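Projeto em Robótica - Apontamentos da aula 7
Manipulação bimanual: demonstração, gravação e avaliação

Estes apontamentos completam os diapositivos e servem de guia para a segunda metade do projeto Bruster. Quem faltou à sessão de calibração deve ler primeiro a folha 4, porque os procedimentos de arranque não são repetidos.

1. Objetivo da tarefa

Cada grupo treina os dois braços para uma tarefa de limpeza de loiça em bancada: pegar na esponja, passá-la numa superfície suja e voltar a pousá-la. A tarefa parece simples e tem três dificuldades que as anteriores não tinham. A esponja deforma-se quando é apertada, pelo que a abertura da pinça diz pouco sobre a posição real do objeto. A água altera o atrito e cria reflexos que mudam de um ensaio para o outro. E os dois braços partilham o mesmo espaço, o que obriga a combinar quem avança e quem espera.

2. Disposição da bancada

Os recipientes ficam em fila entre os dois braços, ao alcance das pinças. A posição exata varia de episódio para episódio e essa variação é desejada. Se todos os episódios forem gravados com os tabuleiros no mesmo sítio, a política aprende o sítio e falha ao primeiro desvio de poucos centímetros.
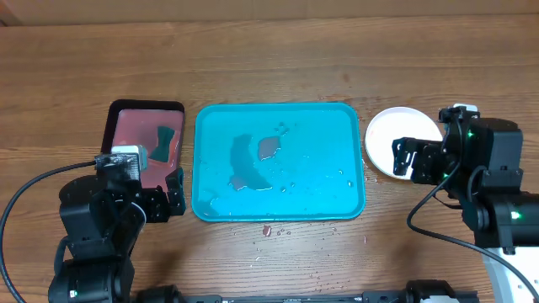
Figura 1. Bancada de trabalho com os dois braços, tabuleiro escuro com esponja, tabuleiro turquesa e prato branco.

Na figura há gotas de água no tabuleiro turquesa e também na madeira. Contem com isto nos vossos dados. Uma gota a brilhar pode ser confundida com um objeto pequeno por um detetor treinado só com superfícies secas. Não é preciso secar a mesa entre episódios, mas é obrigatório secá-la no fim da sessão e manter os cabos e as fontes de alimentação longe da água.

3. Gravação dos episódios

Um episódio começa com os dois braços em repouso e acaba com os dois braços em repouso. Episódios interrompidos a meio são guardados na pasta de rejeitados e não se apagam. O conjunto da turma tem neste momento 1084 episódios, dos quais 222 estão marcados como rejeitados, quase todos por perda da esponja durante o transporte. Para a entrega, o conjunto final deve ter pelo menos 1000 episódios válidos.

Quem teleopera deve mover-se devagar e sem paragens longas. As paragens ficam nos dados e o modelo aprende a parar. O colega que não está a operar preenche o registo no Zodex: número do grupo, braço usado, estado da esponja, resultado.

4. Avaliação

Cada grupo faz sete ensaios autónomos com a disposição escolhida pelo docente. Conta como sucesso a esponja pousada dentro do recipiente indicado, sem contacto entre os braços. Um toque ligeiro na borda do tabuleiro não é penalizado. Empurrar o prato para fora do lugar é.

O relatório tem de incluir os ensaios falhados, com a causa provável de cada um. Em anos anteriores esta foi a parte mais fraca dos trabalhos - muitos grupos limitaram-se a indicar a taxa de sucesso.

5. Para a próxima aula

Ler o capítulo de Arnout Claeys sobre controlo de força em pinças de dois dedos, disponível na página da disciplina. Trazer o registo do Zodex atualizado e um gráfico da abertura da pinça ao longo de um episódio à escolha. A entrega intermédia é no fim de outubro.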